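Guides > Hand-Held Grippers > Planning and Set-Up > Section 2: Before You Spend Anything

April
By Yavuz Duman

Section 2. Before You Spend Anything

Read this section before you fill in the order form. The Zendomham sales sheet says a household recording kit "pays for itself in a season." I have never seen the math behind that line, and I asked for it twice. Treat the sheet as advertising and do your own numbers with the steps below.

2.1 Work out what you need

1. Write down the tasks you want recorded. Be specific. "Housework" is not a task. "Pick up a cloth by one corner and lay it on a bed" is a task.

2. Mark each task as one-handed or two-handed. Folding and spreading usually want two grippers. If every task on your list is one-handed, do not let anyone sell you a pair.

3. Decide where the work will happen. A spare bedroom costs less than a rented studio, and the recordings look more like the homes you claim to care about.

4. Put a ceiling on the budget now, before the demo. Ours was $3000 for the first site. Write yours at the top of the page.

CAUTION: The price on the sheet covers the grippers only. Charging gear, storage, spare fingertips and the hours people spend holding the things are all extra. The hours will be your biggest cost.

2.2 Try it on a real bed

5. Ask for a loan pair. If the vendor offers a video instead, keep asking.

6. Set up beside a made bed with a fitted sheet. Have the operator hold the grippers out over the mattress with the fingers open, then try for a corner of cloth.
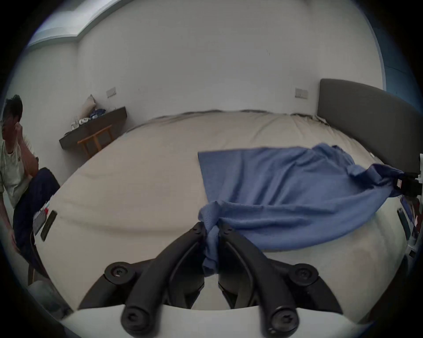 A pinched corner of blue cloth above, and below, a pair held over the bed with the fingers open. 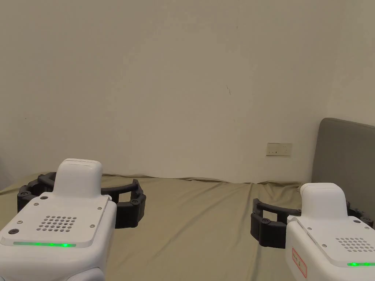

7. Run the same task for at least four hours, with breaks. Anybody's arms can manage ten minutes. Write down when the operator starts to slow, and plan shifts from that number.

8. Count a recording only if you would be willing to use it. Divide the day's cost by that count. Vendors like to divide by everything, including the drops.

NOTE: Thick fabric flatters a gripper. Bring a pillowcase, a thin scarf and whatever else your list calls for, and test those too.

2.3 Rent or buy

9. Get a rental quote in writing. Carhuamaca rents by the week and does not include shipping. Wunari includes shipping but wants a deposit, and the deposit terms deserve a slow read.

10. Compare the rental total with the purchase price over the length of your real project. Use the length you have funding for. If that is under a year, I would rent.

11. Ask what happens when a unit fails. Our agreement promised a swap within 48 hours. Find out whether weekends count before you sign, and get the answer by email.

12. Leave room for one dead week in the schedule. If you don't use it, fine.

CAUTION: Do not sign for a software plan on the same day as the demo. Go home first. The discount will still be there on Monday, whatever the rep says.

When the numbers are done, go on to Section 3 (Charging and Storage).

Comments

Wálter Escobar: Step 8 is the one I'd print out. We budgeted on total takes and came up very short.

linen_closet: Seems harsh on the vendors. Ours lent us a pair with no fuss at all.

Yavuz Duman: Glad to hear it. Did they put the swap terms in writing?

linen_closet: Checking now.

tomk: What do spare fingertips run? Can't find a price anywhere on the sheet.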